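4.2 Reading order and page furniture in long printed documents

Hayley Mottram
March 19, 2020

The preceding section dealt with the choice of column grid. The present section considers how the grid and the running elements of the page (folios, running heads, thumb tabs and cross-references) affect the time a reader needs to find a given item in a long document. The material is a set of trade catalogues and annual reports produced by the Bloxham studio, together with the test copies prepared for this study.

Two layouts were compared. Layout A, named Venel in the studio's template library, places the folio and section title at the outer foot of each page and keeps the inner margin clear. Layout B, named Rurnon, places the section title at the head, centred over the text block, with the folio alone at the foot. Both use the same typeface, the same body size and the same paper. The body text was set ragged right in both cases, as justified setting at the narrower column width had produced uneven word spacing in the pilot copies. Headings were set in a heavier weight of the body face and carried no colour.

The test document was a catalogue of 2752 entries, supplied by Trustivside as a single spreadsheet export. Entries were grouped by department and then by product code. The export contained many fields that were not intended for print, and these were removed before flowing the text. A second file, of 1039 entries, was used for practice tasks only, and no results from it are reported. Neither file was edited for style, except that trailing full stops were removed from entry titles and hyphens between figures were replaced with en rules.

Readers were asked to find an entry from one of three starting points: the contents list, the index, or the opening spread of the correct section. The starting point was fixed for each task and printed on the task card. Timing began when the card was turned over and ended when the reader placed a finger on the entry. Tasks abandoned by the reader were kept in the record and marked as such. After unusable timings had been taken out, 3079 remained for analysis.

Where the task began from the index, the position of the folio mattered more than any other feature. Readers flicking through the outer edge of the block could see an outer folio without opening the page fully, and searches in Venel were accordingly shorter. The centred section title in Rurnon gave no help at this stage, as it could be read only once the spread was open. Where the task began from the contents list the same effect was present but weaker. Readers tended to open the document near the right place and then turn single pages, and at that speed a folio in either position could be read.

Tasks begun from the opening spread of a section gave a different result. Here the reader was already in the correct section and the folio was of little use. Searches were shorter in Rurnon, and the gain was found mostly in sections that ran over many spreads. It is likely that the title at the head served as confirmation that the section had not yet ended. Several readers of Venel turned past the end of the section and into the next before turning back. The outer foot is a poor place for a title of more than two or three words, and some of the department names in the Trustivside file ran to a full line at the size used. These had been shortened for Venel, and the shortened forms did not always match the wording on the task card. This is a weakness in the design of the test and it may account for part of the difference.

Thumb tabs were added to half of the copies in each layout. They were printed as solid blocks bleeding off the fore-edge and stepped down the page by section. In copies with tabs, the difference between the two layouts was small for all three starting points. The tabs were trimmed unevenly in the first printing, some being narrower than others, and that printing was discarded. The stepped arrangement repeats from the top after the last position is used, so that two sections may share one height. Readers who opened at the wrong one of such a pair generally noticed within a page or two in Rurnon, and took longer to do so in Venel.

Cross-references were treated in the same way throughout. Each gave the page number only, without the section title. A longer form was tried in the pilot copies, but it pushed many entries on to an extra line, and the change in extent would have made the page counts of the two layouts differ.

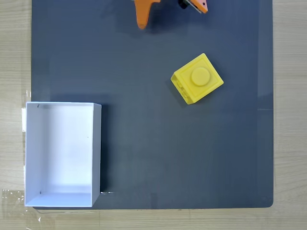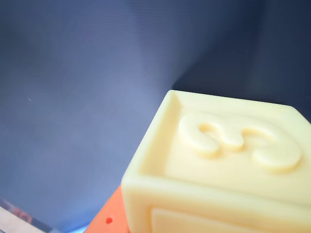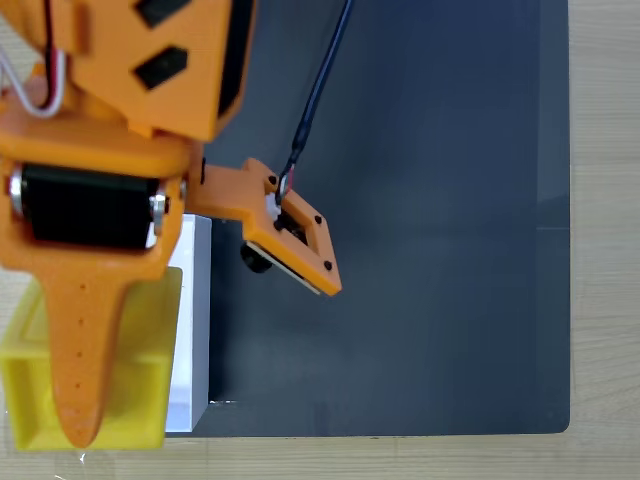

Figure 2. Grey work mat (first picture); pale yellow block with a raised numeral (second); orange arm with black servo motor (third).

Bloxham, October

The copies described above were all saddle-stitched or perfect bound according to extent, and the binding has some bearing on the results. A perfect-bound catalogue does not lie flat, and the inner part of each page is lost in the gutter unless the reader holds it open. Neither layout places running elements in the inner margin, so no folio or title was hidden. The first character of each line on right-hand pages was, however, close enough to the fold in the thicker copies for readers to press the spread down with one hand while searching with the other. The inner margin was widened in the final templates and the column width reduced to match.

For production work the two layouts have since been merged. The folio is kept at the outer foot, as in Venel, and the section title is moved to the head, as in Rurnon, but ranged to the outer edge. Long department names are allowed to run to their full length there and are no longer shortened. The merged template has not been timed. The index is set in the same number of columns as the body, with page numbers following the entry after a comma and not ranged right, and its effect on searching is taken up in section 4.3.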